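Ticket: Perception - marker pose drops out on second hand-held unit
Product: Gavero tracking module
Reported by: Mwanahawa Nyanda
Assigned to: Wycliffe Mutiso
Priority: 2
Status: Open, awaiting confirmation from the reporting site

Summary
The tracking module intermittently stops publishing the pose of the second gripper when both units are in use. The first unit is not affected. No error is written to the log, and the session continues with the last known pose.

Initial findings
The detector was checked against stored recordings and finds the marker in most of the affected passages. The pose is then discarded by the filter, which rejects any estimate older than 70 ms. Timestamps from the second unit arrive late whenever the preview window is open.

Action taken
The queue length was reduced from 15 to 2, and the preview was moved to a separate process. Exposure settings were left as they were. A replay of 900 images with the revised build completed without a dropped pose - the same replay failed under the previous build. The lens calibration file was reloaded and no change was observed.
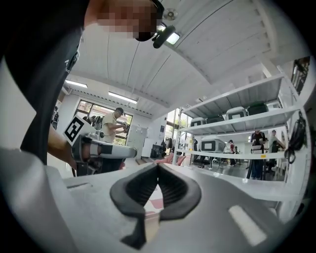 Flemthorpe, Sep 23, 2019

The revised build has been installed on the site workstation. The square black pattern on the card mounted on top of the second gripper is to remain in its present position until testing is complete. The reporter is requested to repeat the two-unit session with the preview open and to attach the full log to this ticket. The filter limit should not be raised locally.

W. Mutiso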